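Section 4: Setting up the carton platform on your bench

By now the Farkau bench is level, the feet are locked and the side plates are bolted down. Good work, that's the tedious part behind you! This section covers the long center platform and the small cartons you'll be sorting and standing on it. Allow yourself an unhurried hour the first time through. After a few rounds you'll be doing it without the guide.

You will need
The center platform
Your cartons, still full and taped shut
A soft cloth
A tape measure
Masking tape

4.1 Placing the platform

1. Clear the butcher-block top completely and wipe it with a dry cloth. Crumbs and grit have a way of ending up underneath, and then the platform rocks.

2. Lay the platform lengthwise down the middle of the bench, running from the far rail toward the side where you stand. The end with the dark-edged face should be nearest to you.

3. Measure from each long side of the platform to the edge of the bench. The two gaps should match. If you have the Skirus version, leave at least 12 inches on both sides for loose cartons.

4. Press down on each corner in turn. If one of them moves, lift the platform, wipe again and reset it. Don't shim it with folded cardboard.
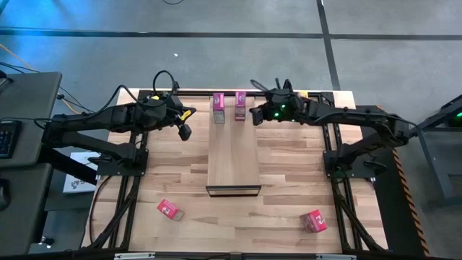 Fig. 4-1. Platform centered on the bench, with two cartons standing at the far end.

Note: The stave pattern in the top makes a lovely built-in ruler. Pick a joint line near the platform and use it to check that you're still square. Urmila Kaushik, who wrote the first edition of this guide, lined everything up this way and never bothered with the tape measure again.

4.2 Choosing and preparing cartons

Small cartons in bright colors are a real pleasure to work with. You can tell them apart at a glance, and a mixed set keeps the job interesting for much longer than a stack of plain brown ones.

5. Check every carton for crushed corners. A box with a soft corner will lean, however carefully you set it down.

6. Square up the flaps and tape any that have lifted.

7. Turn on all the overhead lights before you start, and walk once around the bench. Look for glare on the platform top and for anything hanging low enough to brush against a tall carton.

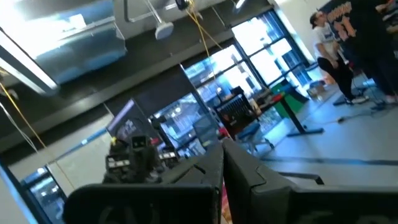 If your room has a wall of windows, as many workshops do, try the layout in the morning and again at 4 p.m. Low sun can wash out pale packaging. We tested ours in June, and ended up turning the whole bench a quarter turn – well worth the extra lifting.

Caution: Never drag the bench with the platform on it. It can slide off the near side, and it is heavier than it looks.

4.3 Standing the first cartons

8. Start with the cartons lying loose on the wood, to the left and right of the platform. Leave the platform itself bare.

9. Choose a tall, narrow carton first. Stand it near the far end, a little to one side of the center line, so that a second one can go next to it later.

10. Let go and wait for a moment. If it stays upright, carry on with the next.

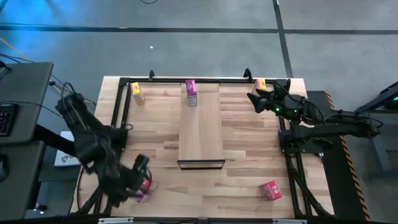 11. Add a second carton beside the first, leaving a gap wide enough for two fingers. Resist the urge to push them together! The gap is what lets you take one away without knocking over its neighbor.

12. Work from the far end toward yourself, so you never have to reach over a carton that's already standing.

4.4 Checking from the front

Crouch until your eyes are level with the tabletop. You'll spot a lean from here that you would never catch from above, and it's oddly satisfying to see a whole row standing true. 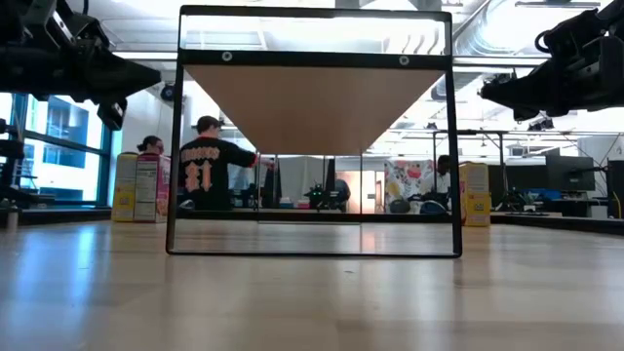 Look along both sides of the bench as well, and straighten any carton that has drifted toward the edge. When you're happy with the positions, mark the front corners with small bits of masking tape. Nélida Fuentealba uses a different color for each layout, and we've since copied her.

Note: Replacement platforms are listed under part 454 in the Okoth spares sheet. The hardware bag is part 1137 and fits both bench sizes.

Before moving on to Section 5, take all the cartons down, wipe the top once more and repeat steps 8 to 12 using only your tape marks.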